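Progress report to the Uysal Small Projects Fund
Two-arm kitchen helper, Clomska shared workshop
18 February 2022
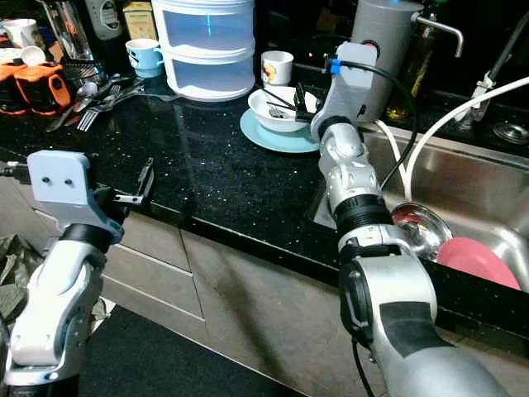

Both arms at the kitchen counter, right gripper next to the white bowl.

Summary

The build is on its second stage. Both arms are assembled, wired and running from one controller. The head camera is mounted and its picture is good enough to work from. We have moved the whole thing from the bench to a real kitchen counter and have started on the task we named in the application, which is clearing a counter of ordinary dishes after a meal and putting them in the sink.

The right arm is ahead of the left. It can approach a bowl or a mug from the side, close on the rim, lift and set down again. The left arm can do the same moves without a load, but its grip is not yet reliable and we are holding it back from anything breakable. We expect to have both arms doing useful work by the end of the grant period in May, with one change to the plan that is set out further down.

Work done since the last report

Arms. The last report ended with the left arm in pieces. It has been rebuilt with new bearings in the shoulder and a shorter cable run to the elbow. The old run was pinching whenever the arm reached across the body, and that was the cause of the dropouts we wrote about. The right arm needed only a new wrist cable. We made this one longer than it has to be, so it hangs in a loop, and we would like to clip it closer to the arm before it catches on something.

Grippers. Both are the black two-finger type that we chose over the three-finger design in the autumn. The fingers are slim enough to get between a bowl and whatever is standing next to it. Their weakness is anything smooth and heavy. We tried three kinds of finger pad and settled on a soft silicone sheet, cut by hand and glued on. It wears at the tips and has to be replaced every couple of weeks. A sheet is cheap and the job takes half an hour including the glue.

Mounting plates. The wrist plates were remade after the first set flexed. The new ones are thicker and the bolt holes are in the same places, so the old tool brackets still fit.

Camera. It now sits at head height looking down at the counter and the arms. At the bench we had it lower, and the arms kept hiding whatever they were reaching for. The higher position is better but has not cured the problem. When the right arm is fully forward it still blocks a good part of the view on that side, including some of the sink.

Software. The controller runs on the secondhand computer listed in the budget. The planning part is Pranow, the in-house package that two of our members wrote for the earlier one-arm project. It was extended to cover two arms and to stop them from crossing each other. That took longer than planned. The stop rule was too careful at first and both arms would freeze whenever they came within a hand's width. It now slows them down and only stops them when they are really close.

Moving to the kitchen

At the workshop we had been testing on a clear bench with one object at a time. This gave good numbers and told us little about how the machine would do in use. The present site is a home kitchen belonging to one of the members, and we made a rule that the counter is not to be tidied for the robot. It has to deal with a dish rack, cutlery lying on the granite, cups of several sizes, a glass pitcher and a water filter with a curved spout, all within a small area.

The effects of the move were as follows.

The countertop is dark granite with light specks. Our edge finder had been set up on plain white board and it took the specks for small objects. We raised the smallest size it will accept, which cured this, but it now misses a teaspoon lying by itself.

Stacked items are hard. A bowl standing on a saucer is seen as a single object with an odd outline. If chopsticks or a spoon are left leaning in the bowl, the outline gets odder still, and the planner may choose a grip point on the utensil. For now we have told it to prefer the lowest part of the rim on the near side. The right arm finds this point most of the time. Lifting the bowl off with the utensils in it, without the saucer coming along, is the part we are working on now.

Clear things are the worst. The pitcher and the glass bottle are sometimes not seen at all. We have marked the back of the counter as a no-go strip in the software, and the arms will not enter it. This is a stopgap and we do not count it as a solution.

The sink can be reached by the right arm only. Putting a plate down in it works if there is space on the bottom. If there is already a bowl or a plate standing on edge, the arm has no good way to judge whether it can let go. The faucet and hose are entered as fixed obstacles, and since we did that the arm has kept clear of them.

Test results

In this period we logged 502 pick attempts with the right arm, of which 435 ended with the object held and lifted clear of the surface. Bench and kitchen runs are combined in that total. The kitchen runs are clearly worse than the bench runs, and in the next report we will give them separately. We should have split the log from the first day and did not.

Most of the failures were slips on wet or greasy dishes. Next came wrong grip points on stacked items. There were 9 breakages in total, all of them cups or saucers bought for testing. No household property has been damaged and no person has been hurt. The stop button has been used often, mainly as a precaution when a new motion was being tried.

We have no left arm figures worth reporting. It has been run unloaded only, apart from a few lifts with a plastic cup.

Safety

The arms run at reduced speed in the kitchen. One person stays at the stop button whenever the motors are on and a second person handles the dishes. Knives are put away before a session. The power supply stands on the side away from the sink and its outlet is protected. We have not yet done anything with running water and will not do so in this stage.

Budget

The stage two payment was 3000. The largest costs were the bearings and motors for the left arm, followed by the wrist plates and the new camera mount. Gripper pads and test dishes came to less than we had set aside. The one item over budget was cable. We bought from Brokier in two small orders and paid shipping twice, where a single order would have done. Receipts are attached in the separate file and a small balance is carried forward to the last stage.

No further money is requested.

Change to the plan

The application said that the robot would clear the counter and then load the dish rack. We ask to drop the rack from this project. The slots are narrow, the position of a plate in the gripper has to be known far better than we know it now, and both arms would have to work on the same object. We think it is better to finish the counter-to-sink part properly. If the fund agrees, the final demonstration will be a counter with bowls, mugs, plates and loose cutlery, with the right arm moving dishes to the sink and the left arm gathering cutlery into a tray.

Please let us know if this needs a formal amendment or if a reply to this report is enough.

Next steps

Clip the right wrist cable along the arm and check that nothing snags at full reach.

Recalibrate the left gripper and begin loaded tests, plastic first, then metal, then ceramic.

Teach the planner to treat a bowl, its saucer and its utensils as separate objects. We have started collecting views of stacked dishes from the head camera for this.

Try a second small camera near the right wrist, so the arm is not blind when it blocks the main view. A spare camera is on hand.

Bring the smallest accepted object size back down for the cutlery work, probably with a separate setting for the left arm.

Split the test log into bench and kitchen, and by type of object.

The workshop is open to the fund for a visit at any time – a week's notice would help, as the arms have to be carried back from the kitchen and set up again.

Attachments: receipts, test log, wiring diagram (revised), drawing of the wrist plate.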